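Category: List Archive > Household > Laundry and Linens
We use cookies to remember your reading preferences. Accept | Manage

Re: [vesel-house] Reds in with whites, again

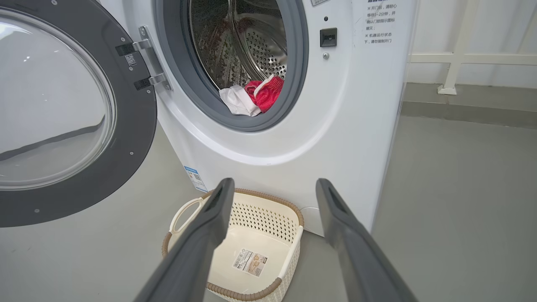 I have read the thread from the beginning, all 58 messages of it, and I would like to put in a word for the person who mixes. I am that person. My standard load is whatever is on the bedroom floor on the day I run out of socks, and by that method the colors sort themselves according to what I wore. Yes, there is a red thing lying next to a white thing at the mouth of the drum, and I know how that looks to some of you. The red one has a white edge, though, so somebody at a factory sewed those two colors together on purpose and expected the customer to wash them. I take my permission from that person.

On November 2020 someone wrote:

> I have said this before and will say it until I move out. Reds go
> alone for the first three washes. Then they go with darks. They do
> not EVER go with whites, not on cold, not with one of those sheets
> that is supposed to catch the dye. I lost a good tablecloth in April
> to a pair of gym shorts and I am still not over it.
>
> Also, could people please take the whole load out. I keep finding
> one sock stuck down in the rubber.
>
> And leave the door open afterward. The second floor machine smells
> like a pond.

I am sorry about the tablecloth. I was not the gym shorts.

On the sock, you're right, and I've been guilty. The fold in the gasket will hold a sock or a handkerchief, and once a bus pass, which came out cleaner than I have ever kept one. Run a finger around the bottom before you walk off. Give the drum a spin by hand too, because small things plaster themselves to the top.

On the door, also right. Mine stays open till bedtime. I wipe the gasket when I remember, say every other Sunday, with the old Lotora dish towel that is no longer allowed near dishes.

Where we part ways is the three solo washes. One red shirt going around by itself is a lot of water for one shirt. I soak anything new in the sink with cold water and look at the color of it an hour later. Pink water, it waits for the jeans. Clear water, it goes in with the rest. I have had one accident in 11 years, a pillowcase, and I still sleep on it.

Does anyone have a basket they aren't using, with proper handles? The cut-out kind gets my knuckles on every door frame between here and the stairs. I can trade a Sunder drying rack, one leg shorter than the others.

List page last updated: two days ago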